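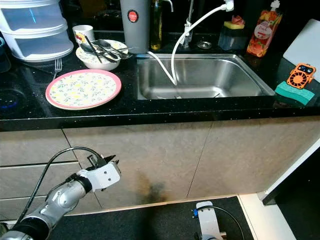

My sister swears you can't get limescale out of a kettle without buying the stuff in sachets, and she said so again last week while mine was sitting there furred up like an old pipe. Well, I've done it with plain citric acid for years, so I'm writing it down for her and for anyone else in a hard water area (we moved to Trodurwood in April and the water is like liquid chalk!).

What you need

A bag of citric acid powder. Mine came from Harms, the hardware shop, but the Mekero one is just as good. You also want a tablespoon, an old washing-up brush and a window you can open.

What to do

Unplug the kettle and tip out whatever's in it, bits and all. Fill it halfway with fresh water, plug it back in and boil it, then switch it off at the wall. Let it stand for 9 minutes or so before you add anything — powder in boiling water fizzes up, and I've mopped the worktop more than once.

Stir in two level tablespoons. I used to weigh it out, 100 grams a go, and that was far too much, so don't bother. Leave the lid up and go and do something else for half an hour.

When you come back most of the scale should have gone. Swish the brush round the bottom, pour it all away, and if there's a stubborn ring near the spout, do the whole thing again with one spoonful. Take the little filter out too and drop it in a cup of the same mix.

Rinse three times, then boil a full kettle and throw that away before you make tea. I skipped this once and my tea tasted of lemon sherbet.

How often? I do mine every month here. At the old house in Loltiser it was more like twice a year. Don't use this on anything enamelled, and check the leaflet if your kettle is a fancy one.

Search this site Go

Related posts
Getting tea stains out of a flask
Shower heads: the sandwich bag method
Does a jug filter help?
Cleaning a washing machine drawer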